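Inicio Archivos Versiones Incidencias Licencia

# Vemine-Listas: permanencia de series en los rankings de streaming

Versión 2 del conjunto. Léase entera la sección de problemas antes de publicar un titular con estos datos.
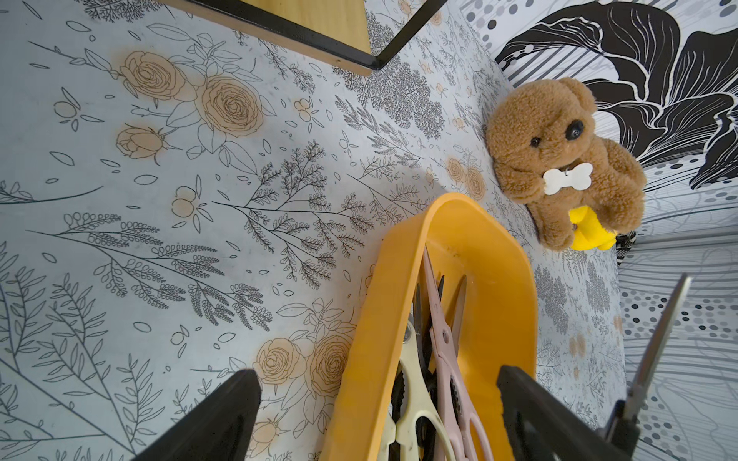 ## Qué contiene

3790 filas. Cada fila es una serie en la lista de las 10 más vistas de una plataforma, en un día concreto. La ventana cubre 365 días seguidos y arranca en agosto. Faltan muchos días: si la captura falló, el día se quedó sin filas y no lo hemos rellenado.

El origen son las listas públicas que muestra cada servicio en su portada, recogidas por Jetell, nuestro recolector, a las 7:00. Si una plataforma cambió su lista a mediodía, el cambio aparece al día siguiente o no aparece.

## Columnas

- `fecha`: día de la captura, en horario peninsular.
- `plataforma`: código interno. La tabla de equivalencias está en `codigos.csv`.
- `titulo`: tal como salía en la portada española, erratas incluidas.
- `puesto`: de 1 a 10.
- `genero`: etiqueta asignada con Clerkura. Véase más abajo, porque no nos la creemos del todo.
- `estreno`: mes de estreno declarado por la plataforma.
- `reparto_principal`: hasta 2 nombres, en el orden de la ficha.

## Qué mide y qué no

Mide presencia en una lista. Ninguna plataforma de las recogidas explica con detalle cómo la confecciona, y las que dan alguna pista cambian de criterio sin avisar. Un puesto 1 puede significar muchas horas vistas, muchos inicios de capítulo o que a alguien de promoción le convenía. Desde fuera no hay manera de distinguirlo.

Por eso desconfiamos de la frase «lleva semanas entre lo más visto». Con estos datos se puede afirmar que una serie apareció en la lista tal día. Que la viera mucha gente es otra cosa, y que gustara, otra más.

Tampoco sirve para comparar plataformas entre sí. El puesto 4 de un servicio grande y el de uno pequeño comparten el número y poco más.

## Problemas conocidos

1. **Temporadas mezcladas.** Unas portadas separan por temporada y otras no. La subcarpeta `palacios/` contiene la revisión manual del proyecto Palacios, que intentó unificarlas y se quedó a medias. Lo que no está en esa carpeta está sin revisar.
2. **Géneros.** Clerkura pone «drama romántico» a casi cualquier cosa con una boda en la sinopsis. También marcó como comedia un documental sobre un naufragio. Lo hemos dejado así para que se vea.
3. **Reparto.** El orden de los nombres lo decide la ficha promocional. Usarlo para medir el tirón de un actor nos parece una mala idea, aunque ya nos lo han pedido.
4. **Personalización.** Jetell captura sin sesión iniciada. Suponemos que la lista es igual para todos los usuarios del país, pero no lo hemos comprobado.

## Uso

```
python cargar.py --entrada listas.csv --sin-genero
```

La opción `--sin-genero` descarta la columna dudosa y es la que usamos nosotros. Para aplicar las correcciones manuales hay que añadir `--parche palacios/`.

## Licencia y cambios

Uso libre citando Vemine y la versión. La versión 2 elimina filas duplicadas y corrige las tildes rotas en `titulo`. La anterior sigue disponible en el archivo, pero no se mantiene. Las erratas se comunican en Incidencias, con la fecha y el código de plataforma de la fila afectada.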